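Guía de puesta a punto de las salas de Clilimgate
Última actualización: 28 de febrero de 2022

4. El suelo: moqueta, cables y cosas largas

Este apartado lo he reescrito casi entero. La versión anterior la hizo Nicanor Salinas cuando todavía teníamos el linóleo viejo y claro, muchas cosas ya no valían (¡lo de la fregona, por ejemplo!). Yo me encargo del suelo desde abril del año pasado, así que lo cuento como lo hago, que seguro que hay otras maneras. Si vienes directamente del apartado 3, el de las luces, deja las luces encendidas: ahora te van a hacer falta.

Lo que necesitas:

- El aspirador Flokness, el de 2.000 W, con el cepillo plano. El redondo levanta pelusa y luego hay que pasar otra vez.
- Cinta de tela gris. La marrón de embalar deja pegamento en la moqueta y no hay quien lo saque.
- Bridas de velcro Bondarchuk. Las de 150 mm dan para casi todo, y para las regletas gordas hay unas de 300 en el mismo cajón.
- Un trapo limpio y seco.

4.1. Antes de tocar nada

1. Mira en Skillora a qué hora entra el grupo siguiente. Si te queda menos de media hora, haz solo los pasos de los cables y deja la moqueta para la tarde.

2. Date una vuelta por la sala mirando al suelo, despacio, y otra mirando los bordes. A mí los bordes se me olvidaban siempre y es ahí donde acaban los tornillos, los tapones y los trozos de cinta.

3. Comprueba que puedes pasar con el aspirador junto a los paneles sin rozarlos. Un palmo me basta, tú verás con tus codos.

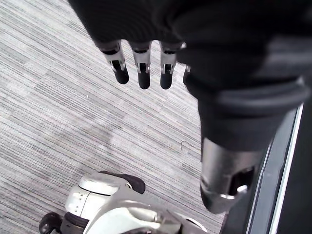 Figura 1. Panel oscuro, a la derecha.

Nota: los paneles no se mueven solos ni se mueven entre dos con prisas. Si uno te estorba, pide ayuda y levántalo, porque arrastrarlo peina la moqueta a contrapelo y queda una marca que tarda días en irse.

4.2. La moqueta

4. Fíjate en la dirección de las rayas y aspira siguiéndolas. Parece una manía, ya lo sé, pero el cepillo va mucho más suave y además no pierdes la cuenta de por dónde ibas. Yo empiezo por el fondo y salgo hacia la puerta, así no piso lo que ya está hecho.

5. Dale dos pasadas a la zona de trabajo y una al resto. En las juntas, potencia baja. En una junta que esté un poco levantada el Flokness a tope tira de la esquina, y luego tienes la esquina levantada y el aspirador atascado.

6. Si encuentras una mancha, sécala con el trapo apretando, sin frotar. Apúntala en la hoja de la puerta con la sala y el sitio. No eches ningún producto por tu cuenta, que el que compramos en su día aclaró un trozo de la sala 2 y ahí sigue el redondel, tan contento.

Cuidado: no aspires por encima de un cable. Nunca. El cepillo se lo come y, si el cable es fino, ni te enteras hasta que algo deja de funcionar.

4.3. Barras, perfiles y demás cosas largas 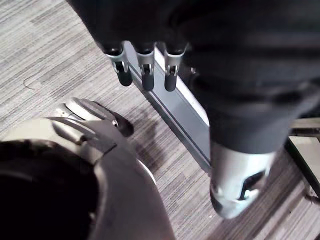
Las cosas largas son las que más tropiezos dan, y lo digo con conocimiento de espinilla. Una caja en medio la ves; una pieza baja y estrecha sobre una moqueta gris, pues depende del día. Toma como modelo la barra metálica larga, de un gris casi blanco, que va en diagonal: es clara, pero el suelo también es gris y con rayas, y si entras cargado y mirando al frente no siempre te salta a la vista. Por eso me gusta tratar todas las piezas de este tipo igual, sean del color que sean.

7. Decide si la pieza tiene que estar en el suelo durante la sesión. Si no hace falta, fuera, a la pared larga, tumbada y con los extremos alineados.

8. Si se queda, avisa a quien vaya a entrar. De viva voz, que los carteles no los lee ni quien los escribe (yo).

9. Pon un trozo de cinta gris a cada lado si quieres recordar la posición. Márcala en la moqueta, no en la pieza, y retira las marcas al acabar. Hay marcas en la sala 1 que no sé de qué son y ya me da apuro preguntar.

10. Al levantar una barra, cógela por dos puntos y súbela recta. Si la giras con un extremo apoyado, el canto engancha el rizo. Mireille Farah lleva guantes para esto y hace muy bien.

11. Pasa la mano por donde estaba apoyada. Si el pelo ha quedado aplastado, péinalo con los dedos en el sentido de las rayas y luego una pasada corta de aspirador.

4.4. Cables finos

Aquí es donde más tiempo se me va, te aviso. Los cables gordos se portan bien: pesan, se quedan donde los dejas y los ves. Los finos y negros hacen bucles en cuanto los sueltas, y un bucle es justo del tamaño de la punta de un zapato. Un cable que cruza la moqueta con dos vueltas tontas por el camino es de lo primero que yo arreglaría al entrar en una sala, antes incluso de sacar el aspirador.
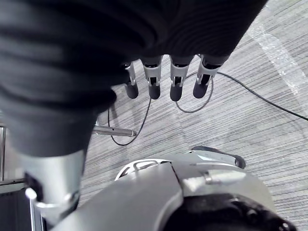

12. Busca los dos extremos del cable antes de tirar de él. Síguelo con la vista y, si pasa por debajo de una tela o de una pieza, levanta la tela. No tires para ver qué se mueve.

13. Pregunta si está en uso. Si no hay nadie a quien preguntar, déjalo conectado y limítate a ordenar lo que sobra.

14. Deshaz los bucles desde el extremo suelto hacia el enchufe. Al revés, la torsión se acumula y vuelves a tener otro bucle un metro más allá.

15. Recoge lo que sobra en una vuelta amplia, del tamaño de un plato de postre, y ciérrala con la brida de velcro. Apretada lo justo para que no se deslice.

16. Lleva el cable por el borde siempre que llegue. Si tiene que cruzar, que cruce recto, por el camino más corto y lejos de la puerta, con cinta de tela a lo largo y no a trocitos. Los trocitos se despegan por las esquinas y recogen toda la pelusa que acabas de aspirar.

Nota: deja siempre un poco de holgura en los dos extremos. Un cable tirante aguanta bien hasta que alguien mueve cualquier cosa 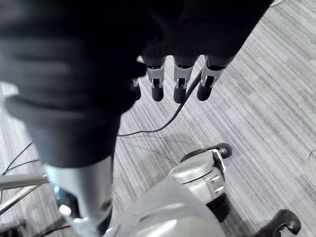

y entonces se lleva por delante el conector. Con un palmo de más por cada lado vas sobrado, y ese palmo lo dejas recogido junto a la pared, donde no se pise.

17. Repasa con el Flokness la franja que ocupaba el cable, ahora que ya no está.

18. Guarda las bridas que no hayas gastado en el cajón de la izquierda, las cortas con las cortas. Si quedan pocas, escríbelo en la hoja de la puerta y yo las pido.

Para las ruedas que dejan marca en la moqueta, mira el apartado 5.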